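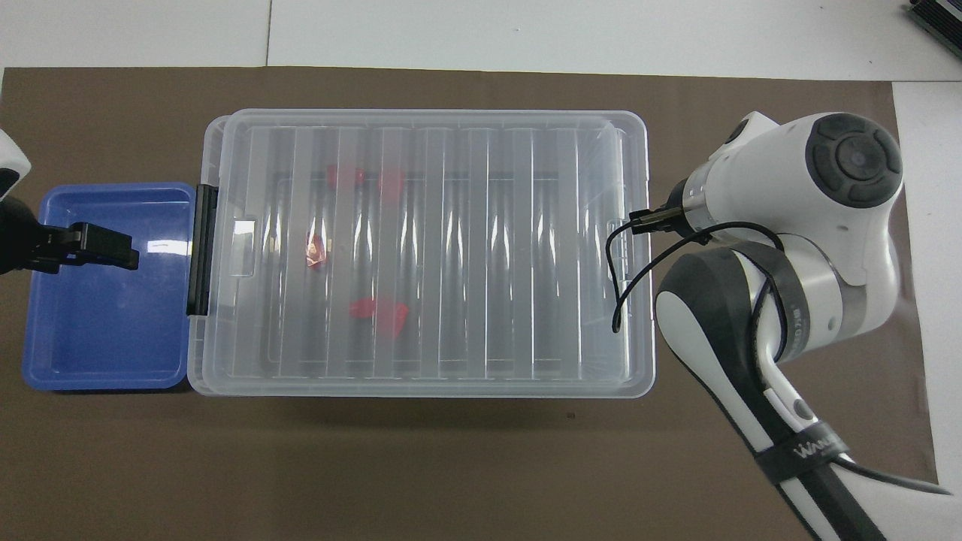
A clear bin with a ribbed lid, beside a blue tray, on the work mat at Sovivcombe.

The owner of Sovivcombe, a small parts and storage shop in Clevden, keeps her stock in clear plastic bins and has done so for 16 years. Before that it was shoeboxes.

"I could never remember what I'd written on them," she said. "With a clear one you see red and you know it's the red."

She sorts on a brown mat that covers most of the table. Small pieces roll on a bare white top, she said, and they end up on the floor. The open trays are for whatever is being moved at the moment. They get emptied before lunch.

I asked how much she has in the building. The last full count, in June, came to 2,002 pieces, and she did not enjoy it.
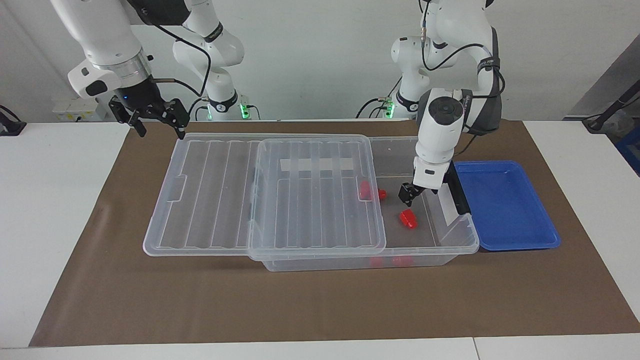
Lids are her main complaint. She bought 40 bins from a supplier called Bisht when a shop in Tromstead closed, and the lids went missing faster than the bins did. Now a lid stays on the mat next to its bin until the bin is full. "If it goes on a shelf, it's gone," she said.

She doesn't pack a bin to the top. Large pieces go in first, flat on the floor of the bin, and the small ones go in around them. Labels go on the lid, near one edge, so they can be read when the bins are stacked. She stacks them 4 high at most.

Asked what she would change, she said the shelves. They are too deep, and she has to take out the front row to get to the back.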